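**Hand-held gripper demonstration** is a way of gathering examples for robot learning in which a person does a task with a gripper held in the hand while a camera mounted on the tool records the work. The recordings are later used to train a policy, a program that picks a robot's next movement from what its camera shows. The method is promoted as a cheap replacement for teleoperation, in which a person steers a real robot arm from a distance. How far it replaces teleoperation is disputed.

## Background

Teleoperated recording needs an arm, a bench, a safety area and a trained operator. A hand-held tool needs a person and a room. Because the camera sits on the tool, the view in training is meant to match the view from a robot's wrist, so long as the robot later carries the same fingers and the same lens. In practice this condition is often stated once and then forgotten. A small change in finger length or camera tilt can spoil a policy, and published reports do not always say whether the two were checked against each other.

Wide-angle lenses are common on such tools. They keep both fingers and much of the room in view, at the cost of strong bending of straight lines. Supporters argue that the extra background helps software work out where the tool is. Critics answer that it also gives a learning system plenty to latch on to that has nothing to do with the task.

## Method

A typical session is made up of short recordings called episodes. The collector is given a written task, such as moving a piece of fruit to a plate, and repeats it with the objects in different places. Three things are usually stored: the video, the opening between the fingers, and an estimate of the tool's path through the room. The path estimate is the weakest of the three. It depends on finding fixed points in the video, and it can drift when the tool moves fast or when a hand or object fills the view.

Episodes are then screened. Some groups reject any recording with a gap in the path, while others fill short gaps by calculation and keep the episode. The second practice raises the yield and is seldom reported in detail.

Two-handed recording uses a tool in each hand. The paths must be placed in one shared space, and errors in doing so may go unseen until a robot tries to pass an object from one side to the other.

## Collection in homes

Early sets were mostly recorded on laboratory tables. Later projects moved into homes on the theory that clutter, patterned cloth and mixed lighting would produce sturdier policies. The Nimgate kitchen and table set, assembled under Nusrat Chaudhry, is a frequently cited case. Its release notes list 829 episodes, of which 102 were set aside for testing.

The set drew praise for its range of rooms, but a review by Béla Kozma questioned how wide that range was. Kozma found that the test episodes came from the same homes as the training episodes, often with the same plates and tablecloths. A policy could score well by knowing the table. When he split the set by home instead, the reported advantage over a laboratory-only set shrank to a margin he considered too small to interpret. Chaudhry replied that the split had been described in the release notes and that users were free to make their own. The notes do describe it, in an appendix.

A related complaint concerns the objects. Produce is popular in table tasks because it is easy to buy and varies in size and color. It also bruises, rolls and shrinks over a long session. Adalberto Prado, who worked on the Hetbridge gripper, has argued that fruit tasks say little about grip force, as most hand-held tools record how far the fingers are open and leave out how hard they press. The soft pads used on many fingers hide the problem during collection, when a person adjusts by feel.

## Claims about speed

Suppliers often advertise the number of episodes a collector can finish in an hour. These figures are hard to compare. Gakby counts an episode when recording stops; Jadoon counts it only after screening. Time spent resetting objects, charging batteries and repeating failed path estimates is left out of both counts.

Anum Durrani timed 9 collectors working with 2 tool designs and reported that resetting the table took longer than the task itself for most of them. She also noted that collectors settled into habits, placing objects where they were easiest to reach, even when told to vary them. The study was small, and has been quoted with more confidence than it can bear, both by people selling the tools and by people who dislike them.

## Privacy

A wide lens in a home records more than the table. Consent forms commonly cover the person holding the tool, with less attention to others who live there. Irfan Hayat has called for room backgrounds to be masked before release. Masking may also remove the fixed points needed to recompute the tool's path, so groups that mask tend to publish a path that outsiders cannot check.

## See also

- Imitation learning
- Teleoperation
- Train and test split

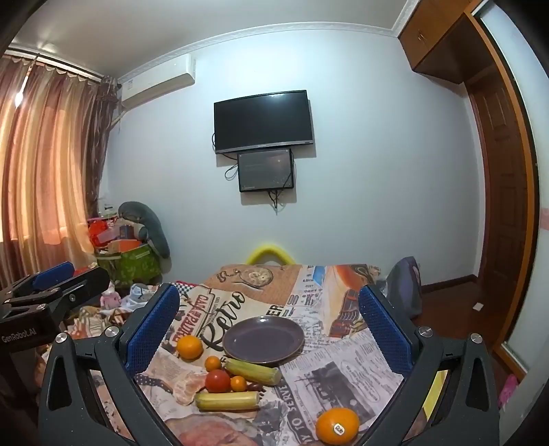
*Table task in a home, with fruit and vegetables beside a plate on a printed cloth, viewed from a hand-held gripper.*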